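Fold 733

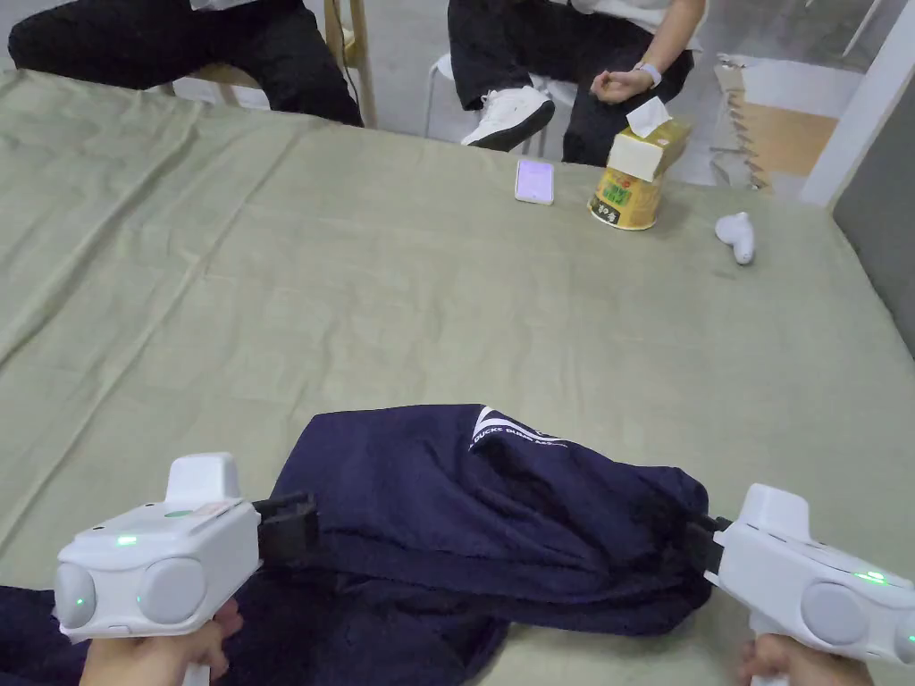

The contract said 3000 folds by the end of July, and by Sunday afternoon I had done 732 of them. Hiseo paid by the fold. A fold in which you sneezed paid nothing.

You held a gripper in each hand and did what you would have done with fingers, only worse. Pinch, lift, shake, lay flat. Somewhere in Belesthorpe a machine would study my wrists and learn to put away laundry the way I did, and I felt I should warn someone. At home I keep my clothes on a chair.

"Slower," said the supervisor. "It has to understand your intention."

My intention was lunch.

I took hold of the navy thing again. We had been through a lot together. I pulled the left end, it bunched to the right. I pulled the right end and it rolled over like a dog that doesn't want to leave the park. It took 25 seconds to find the hem and 2 to lose it.

"Good," said the supervisor, writing something down. "Very natural."

"I dropped it."

"They like recoveries. Brovusach only sent in perfect folds, and their robot just stands there if a sock lands inside out."

So I recovered. I squared the edges, more or less, and pressed the pile down with both jaws as my mother would have, if she'd had jaws. The lights stayed green.

"Seven thirty-three," I said.

The supervisor leaned over, picked it up by one corner, shook it out and dropped it back on the cloth.

"Whenever you're ready," she said.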